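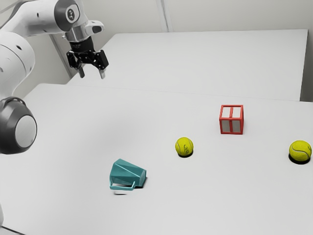
*Posted by Aitana Moya in Phones & Gadgets | June | 3 comments*

I have been meaning to write this one up for weeks, and I kept putting it off because every time I sat down to do it the phone did something slightly different and I had to rethink what I wanted to say. So please forgive me if it wanders a bit. Put the kettle on.

Longtime readers will know that I held on to my old Salminen until it was well and truly past it. The charging port needed the cable held at a very particular angle, there was a crack running down from the earpiece, and the battery would go from half full to nothing in the time it took me to walk to the chemist and back. I loved that phone. It had a proper headphone jack and a little notification light that blinked green for messages, and I still catch myself glancing at the bench looking for it.

When it finally gave up (on a Tuesday, in the middle of a call with my mum) I told myself I was not going to spend more than $500 on the next one. I don't play games on my phone. I take pictures of the garden and the dog, I read far too much in bed, I use maps, and I ring people – yes, actual phone calls, I'm one of those. A thousand-dollar handset would be wasted on me, and I'd be frightened to take it out of the house.

So I bought the Grallport 5. It came from the Drollwood shop in town, and I will say that the young fellow behind the counter was lovely about it and didn't try to talk me up to anything dearer. He did try to sell me a screen protector, which I refused and then went back for the next morning.

**The first few days**

Setting up was easier than I'd feared. I'd set aside a whole Saturday morning for it and was done before my second cup of tea. My contacts came across, my photos came across, and all but one of my apps came across. The missing one was the library app, which I had to hunt down and sign into again with a PIN I'd last used when I joined. That's hardly Grallport's fault, but it did colour my mood for the afternoon.

What I noticed first was the weight. It's heavier than the Salminen, and the back is a matte finish that feels a bit like the cover of a nice paperback. It doesn't slide off the arm of the couch, and anybody who has had a glass-backed phone creep away from them during a movie will understand why I'm pleased. The colour is called Harbour Grey. I'd have called it grey.

The screen is plenty bright enough outdoors. I was out deadheading the daisies at noon with no shade at all and could read a recipe on it without squinting, and on the old phone I'd have been cupping my hand around it like someone lighting a match in the wind. At night it goes dim enough that I'm not told off for reading. My one grumble is the automatic brightness, which has opinions. It'll sit there perfectly happy for an hour and then decide I'd prefer it darker, right in the middle of a paragraph. I switched it off in the end and now do it by hand.

**The battery, which is what you all asked me about**

It's good! It's very good. I charge it overnight out of habit, but on the weekend we went up the coast I forgot the charger altogether and still came home on Sunday evening with enough left to ring for a pizza. I hadn't been careful with it, either. I'd had the maps going on the drive up, taken more pictures of the lighthouse than any person needs, and listened to most of an audiobook.

Now, it does charge slowly with the plug they give you. My friend Emiliano Bermúdez is much better at this sort of thing than I am, and he lent me one of his faster chargers to try, and it made a noticeable difference. I gave it back and went on using the slow one. I'm asleep, what do I care?

**The camera**

I'm of two minds here. In daylight I have nothing to complain about, and the greens come out looking like the greens in my garden, where the Salminen used to make the lawn look like a billiard table. The dog comes out well if he's lying down. If he's moving he comes out as a sort of brown weather system, but that has been true of every phone I've owned.

Indoors in the evening it struggles. I took a few at my sister's birthday dinner and everybody looks as though they've been painted in watercolours by someone kind. There's a night setting, and it helps, but you have to hold still for what feels like a very long time and so does everyone else, and my family aren't built for that. If evening pictures are what you mostly take, I'd go into the shop and have a play first, or save a bit longer.

**The software, and a quibble**

Grallport ships the phone with an assistant called Ziltanent, and I've had a harder time warming to it than to anything else. It lives behind a long press on the power button. That means every time I've gone to switch the phone off, up pops Ziltanent wanting to know how it can be useful. You can change it in the settings, under Buttons and then under Side Button – I mention the path because it took me an age to find and I'd like to save you the bother. Once that was sorted I forgot it existed, apart from the odd notification offering to organise my photos by mood. No, thank you.

Otherwise it's been well behaved. There have been 3 updates since I bought it, all of them overnight and all without fuss. One changed the shape of the clock on the lock screen and I was cross for a day and then couldn't remember what the old one looked like.

Calls are clear. I want to put that in properly, as I read so many phone reviews before I bought this and hardly any of them mentioned ringing somebody up. Mum says I sound closer than I used to, and she's the toughest critic I've got. The speaker is a touch tinny for music, fine for the radio.

There's no headphone jack. I knew that going in and I'm still sulking. I've bought one of those little adaptors and have already lost it once, down the side of the car seat, along with a pen I'd been missing since Easter.

I've got the case to write about as well, and a few of you wanted to know how I moved my old voicemails across, so I'll do those together next time. If you've got a Grallport yourself and have worked out how to make the alarm start quietly and get louder, do leave me a comment. Mine goes off like a fire drill.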